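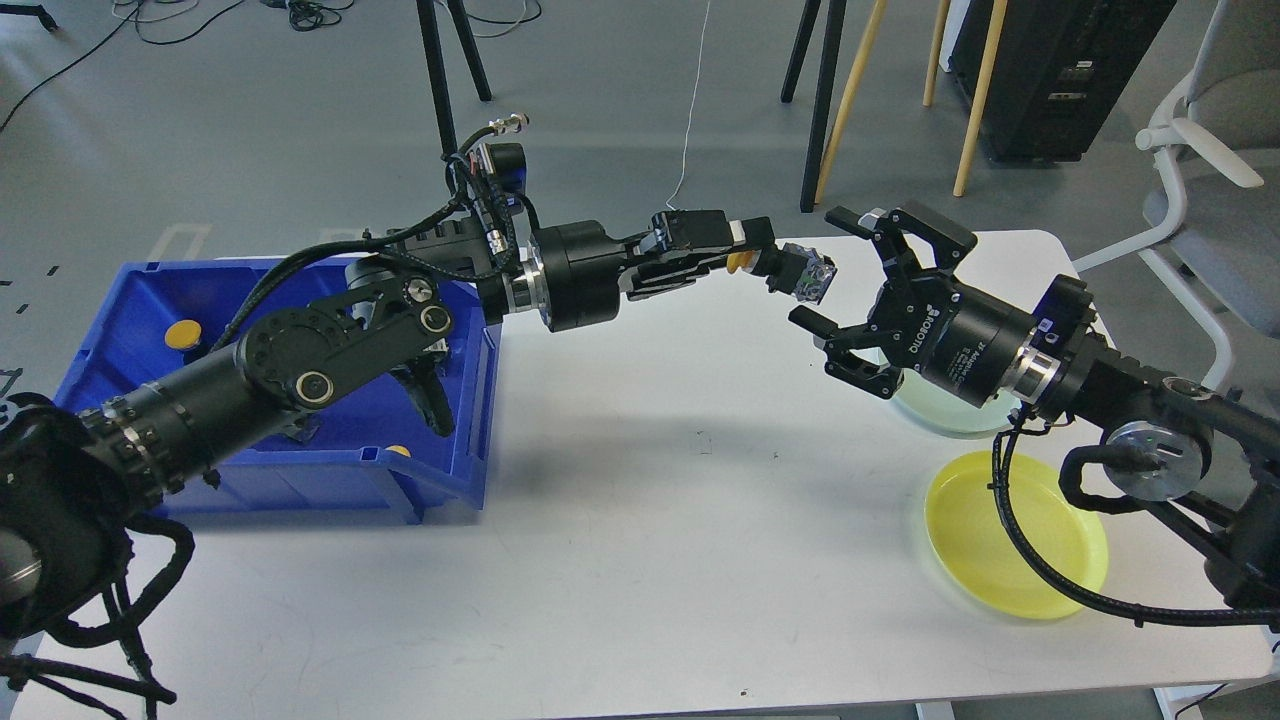

Laboratory News | Facilities and Equipment

DOLLBRIDGE, 8/20/25 – The Zollon Institute has put its two-arm handling station under a written maintenance schedule, the institute's equipment office announced. The schedule covers cable inspection, finger alignment, joint checks and the condition of the work table. It replaces a set of notes kept by individual operators.

The station consists of two black robot arms that work from opposite sides of a white table, each ending in a two-finger gripper. It is used for tabletop handling work, in which small items are picked up by one arm, passed across to the other, and placed in bins, bowls or plates. The items and containers are changed often. The arms and their mounting are meant to stay as they are.

"The arms themselves have given us very little trouble," said Archana Pandey, who heads the equipment office. "Most of our lost time has come from cables and from fingers that no longer close evenly. Both can be found in a few minutes if the operator knows where to look."

Under the new schedule, the operator on duty inspects the station before the first run of each day. The cables are checked along the full length of both arms, from the base to the gripper, with each arm moved slowly through its working range. Enough slack must remain for the wrist to turn without pulling on a connector. A cable that rests on the table during normal work is acceptable, provided it does not catch on a container or pass between the fingers. Coils at the base are to be left undisturbed unless a cable is being replaced.

Gripper fingers are opened fully, closed on a test block and opened again. If the block tilts as the fingers close, the station is taken out of service and the fingers are removed, cleaned and refitted. Fingertips are wiped with a dry cloth at the end of the day. Solvents may not be used on the tips without approval from the equipment office.

A fuller service takes place after every 2000 transfers between the arms. It includes tightening the mounting bolts, replacing worn cable ties and repeating the handover calibration, in which the two grippers are brought to a series of shared positions over the table. The calibration takes some 45 minutes. A second person must be present with a hand on the stop button whenever both arms are moving during service.

Canan Soylu, the technician responsible for the station, drafted the procedure after reviewing the operator notes. The notes contained 26 entries concerning cables, several of which described the same connector working loose at the wrist.

"People were fixing it and moving on," Soylu said. "They were right to fix it, but the next operator had no way of knowing that it had happened before."

Faults will now be entered in a single log, together with the position of the arm at the time and any part replaced. Operators are also asked to record changes to the table layout. Deep bins require particular care, as the elbow and lower linkage of an arm may pass close to the rim while the gripper is reaching elsewhere. When a container is changed, the first movement over it must be made at reduced speed.

Scuffs on the table surface do not need to be reported. Gouges and raised edges do, as they can stop a plate or bowl from sitting level.

Replacement cables, finger sets and ties will be held in Room 747. Parts may be signed out by any trained operator, and used parts are to be returned in the same bag with the log entry number written on it. Requests for items not in stock should be sent to Bogumił Kozłowski in purchasing.

Training in the new procedure is required for everyone who operates the station. Sessions are held by appointment and include one full calibration carried out by the trainee. The equipment office will review the service interval in November and may change it on the basis of the log.

Print this page | E-mail this page

Related items
Equipment office extends opening hours
Żak workshop resumes small-parts machining
Grikano test bench: booking rules revised
Stop-button checks: reminder to all operators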